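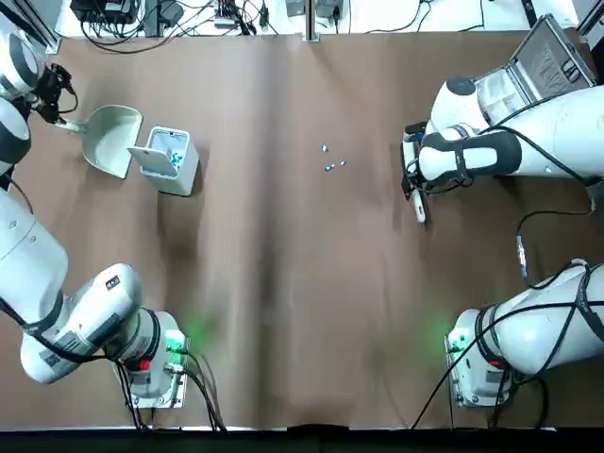
Tabletop with a smooth brown surface.

Jekura revises cleaning rules for shared work tables

Sat 8 January
12 shares

The Jekura district works office has issued a revised code for the cleaning of tables in shared workshops. It replaces a two-page notice that dealt mainly with floors and mentioned tables once, under waste disposal. The new text applies to sewing rooms, bookbinding rooms, upholstery shops and repair benches in buildings let by the district. Food preparation areas remain under a separate code.

The main change concerns the order of work. Under the old notice, tenants could sweep, wipe or blow down a table as they saw fit. The revised code bans compressed air for table cleaning in any room with more than one tenant. Loose material must first be taken up with a hand brush, using short strokes toward a pan or tray, and the table is then wiped with a damp cloth if the covering allows it. Fabric and paper coverings are not to be wiped. They are brushed only, and replaced when torn or stained through.

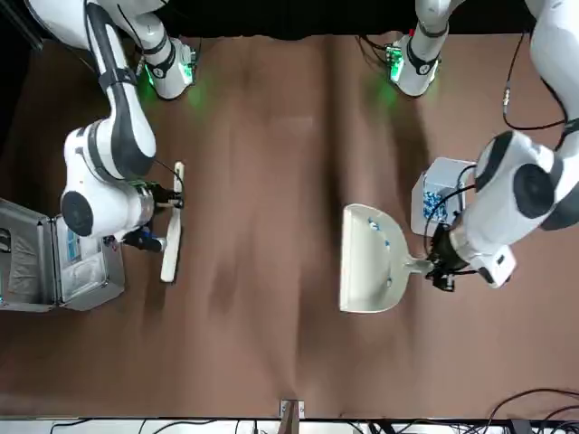 A white hand brush and a brown fabric-covered tabletop.

Ketsara Hemmin, who drafted the code, said most of the complaints behind it came from the Wannasri building, where bookbinders and upholsterers work in adjoining bays with a common air supply. Lint and paper dust raised in one bay settled on glued covers in the next. The building was inspected in November. Settled dust was collected on plates placed on tables and shelves, with 452 plates weighed over the inspection period. The highest readings were found next to bays where air lines were in regular use.

"The filters were in order and the fans were running at the rated speed," Hemmin said. "The material was being put into the air faster than the system was designed to remove it."

The code also covers the brushes themselves. Bristles must be soft enough to bend on contact with the table, and a brush used on metal filings may not be used on cloth or paper. Handles may be wood or plastic. Each bay keeps its own brush on a hook or in a closed drawer, marked with the bay number. 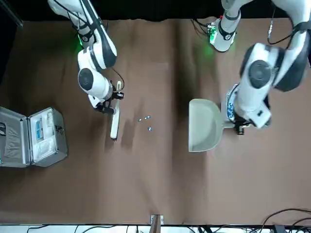

Creased coverings are treated separately. Folds hold fine dust and pins, and a stroke across a fold tends to throw both. Tenants are asked to pull the covering flat before brushing, or to brush along the fold where the covering is fixed down. A covering that cannot be pulled flat should be lifted at the corners at the end of the week and shaken outdoors – not in the stairwell, a practice the old notice did not address.

Tenants at the Plellska annex objected to an early draft that would have required daily cleaning of every table. The final text requires it only on days when the table has been used. Storage tables are cleaned once a month.

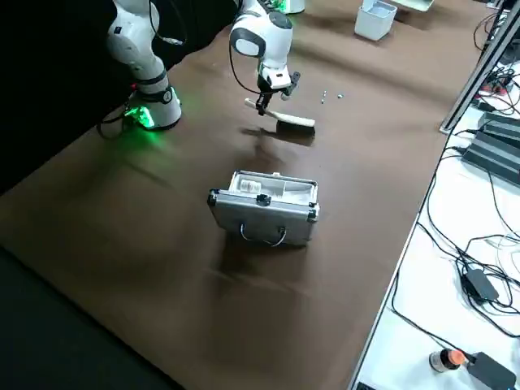 Costs and start date

The district will supply one brush and one pan to each bay at no charge. Replacements are paid for by the tenant. The supply budget covers around 200 sets, with any left over held at the Wannasri front desk. Air lines may stay in place for powering tools, but blow guns must be removed from the hoses when the code takes effect in 4 weeks.

A first breach brings a written warning. Repeated breaches may be considered when a lease comes up for renewal. Prilum, the adjoining district, has asked for a copy of the text but has not said whether it will adopt it.

4 comments

Related items
Wannasri building: freight elevator hours changed
Plellska annex to get new bay lighting
Prilum opens waiting list for repair benches
Solvent storage: what tenants must label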